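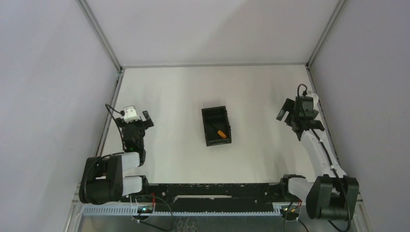
Takthorpe's third shirt: fans asked to pay for a vote

9 September 2022
By the Takthorpe desk

Takthorpe say supporters "chose" the new third shirt. The club's commercial manager puts the turnout at 2366 votes, but would not say how many came from members. "We're comfortable with the process," he told me.

Only three designs were offered, all by Clakex, and voting cost $7. Was gray ever popular? "It tested well in April," he said - tested on whom, he couldn't recall.

22 shares | 3 comments

Seven bucks to pick a gray shirt. No thanks.

I liked the green one.

Is it out in kids' sizes yet?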